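The long life of a kitchen tray

A factory in Triltlow has been making trays, bins and bread boxes since before most of its customers were born. The town still buys them, and so, lately, does everyone else

The bus from the coast drops you at the bottom of Triltlow's main street, outside a hardware shop with washing-up bowls hanging by the door. There are dustpans on a rack, sink tidies in a basket and, on a shelf at the back, the trays. They come in cream, pale green and a brown that the shop keeps in stock for older customers. Most of them were moulded half a mile away, at the Goltis works, and carried up the hill in a van.

Goltis has 160 employees and one site. It makes household goods in plastic and, in a smaller shed across the yard, a line of wooden boxes and drawers. It has no shop of its own and has never advertised on television. Until a few years ago it was the kind of company that people outside the county had not heard of, even if they had its colander at home.

That has changed, partly because kitchens have. For a long time the aim was to hide everything. Bread went in a cupboard, fruit went in the fridge and the worktop was kept bare for the estate agent. Then people began cooking more, and found that a bare worktop meant opening six doors to make lunch. Storage came back out into the open, and buyers wanted things that looked decent on a counter and could be wiped with a cloth.

The trade calls this counter storage. It covers bread bins, egg racks, vegetable drawers, tiered boxes and trays of every size, and buyers say it is one of the few parts of the housewares market where shoppers will wait for the thing they want.

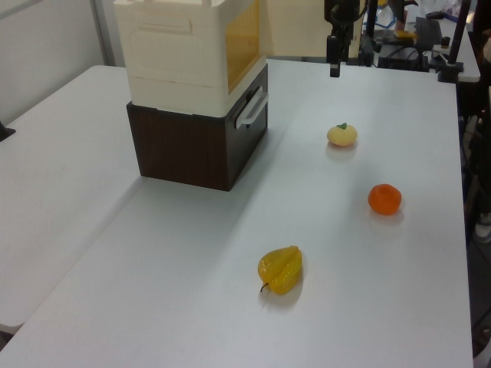
Colour has a lot to do with it. Cream was the standard shade for kitchen plastics through the middle of the last century, and then for decades it was the shade that charity shops could not shift. White replaced it, then lime and purple, then grey. Now cream outsells everything else in the Goltis catalogue. The works mixes its own, from a recipe kept on a card in the lab, and each batch is checked against a sample plate in daylight by the north window. In December, when there isn't much daylight, the check has to be done before three in the afternoon or left until morning.

Moulding a tray takes less than a minute. Pellets go into a hopper, are melted and pushed into a steel mould under pressure, and the mould is cooled with water before it opens. The slow part is the mould itself. A new one can take the best part of a year from drawing to first shot, and it costs more than a house in Triltlow, so the company does not order one lightly. The oldest still in use is number 642, for a butler's tray with a raised edge. It has been repaired so often that the fitters have their own drawer of parts for it.

The wooden side is different. Boxes are cut and assembled at benches, and a good day's output would fit in the back of an estate car. For years it barely paid its way and there was talk of closing it. It was kept going by a single contract, with a department store chain called Perrin that wanted bread boxes for its Christmas range. When Perrin shut its last branches the contract went too, and the shed was down to three people. Two of them are still there, and the team around them has grown again.

What saved it was mixing materials. Customers had been putting plastic bins on wooden boxes at home, or screwing plastic handles to old drawers, and sending in letters asking whether the sizes could be made to match. The answer for a long time was no, because the two sheds worked to different measurements. One used inches and the other millimetres. It took a full redrawing of the range to bring them together, and the first pieces that properly stacked went on sale with very little fuss.

Handles took longer than anything. A handle on a tray has to be thick enough to grip with wet hands and must not flex when the tray is loaded. Goltis tests its own with bags of sand, lifting and lowering them on a rig in the corner of the packing hall. The rig was built from the frame of a garden swing and squeaks. 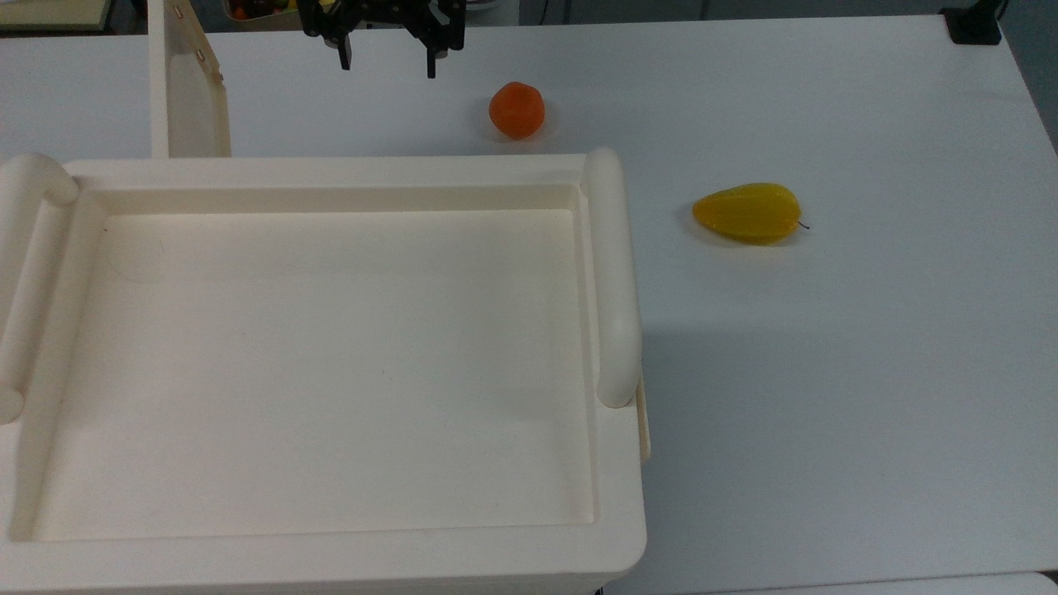
There is competition, of course. Zendlow, based overseas and much larger, sells trays at a third of the price, and for many households that settles the matter. The Goltis view is that a tray should last thirty years, and it will replace a cracked handle for the cost of the postage. The repairs desk is a table by reception with a letter scale on it. Most of what arrives is old and much of it is badly packed. One tray came wrapped in a pillowcase, which was washed and sent back with it.

Plastic is an awkward thing to be proud of these days, and the company knows it. Offcuts are ground up and go back into the hopper for darker colours, but not for cream, where the smallest speck shows. A trial of recycled pellets in the bread bins has gone well enough to be extended to the large trays next year. The lids still warp. Work on those goes on in the lab after the main shift has gone home.

Not everything in the range sells. A toast rack shaped like a gate has been in the catalogue for years and goes mostly to people who live near the works. A cutlery drainer was dropped last spring and brought so many complaints that it is coming back, in one colour only.

Visitors can see the yard and the packing hall on the first open day of the summer, and there is a seconds table by the gate all year round. Bring cash, as there is no card machine. Trays with small marks are half price, and the brown ones are usually at the bottom of the pile.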